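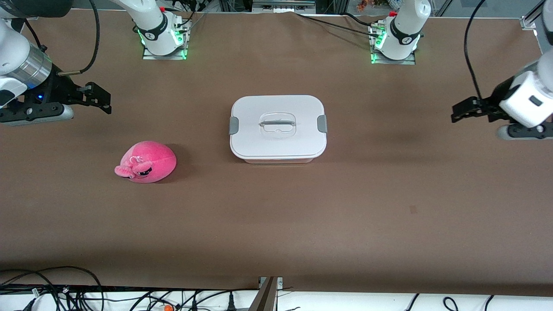
Izzati Siregar, bench notes, Feb 5, 2020

Sourdough starter trial, second batch. Switched all jars to the Mirndale rye this morning. The old white flour ran out and I didn't want to mix two bags in one week. Feed was 35 g starter, 35 g flour, 35 g water in each jar, same as before.

Jar A doubled by lunch and smelled of yogurt. Jar B is slower and had a gray skin on top, which I scraped off. Jar C I forgot to mark with a rubber band, so no rise figure for it today. It had bubbles down the side and was domed, so I'd guess it is close to A.

Nnamdi thinks the slow jar is a temperature problem. B sits nearest the window. Moved it to the shelf over the proofing box and will leave it there until the weekend. The box itself reads 80 F on the dial and the loose thermometer agrees with it.

Baked one loaf from A in the afternoon. 900 g dough, bulk on the counter, shaped wet – too wet, it stuck to the basket and tore on one side when I turned it out. Crust good, crumb tight at the bottom. I think I cut the bulk short. The rye drinks more water than the white but it takes its time, and I judged the dough too early. Next time mix, wait, then decide about extra water.

Salt: the Sosier coarse doesn't dissolve well if it goes in after the first fold. Found grains in the slice. Either grind it or dissolve it in the last of the water.

Nnamdi Eze is pricing a 2000 g mixer bowl from Skorholm. The present one is fine for a single loaf but climbs the hook with two. He had a quote in September and wants a new one before we order.

To do:
Band on jar C
Wash baskets, dry them properly
Ask Ghoneim if the dark rye is back in stock
Repeat the A loaf with a longer bulk, same weight, ground salt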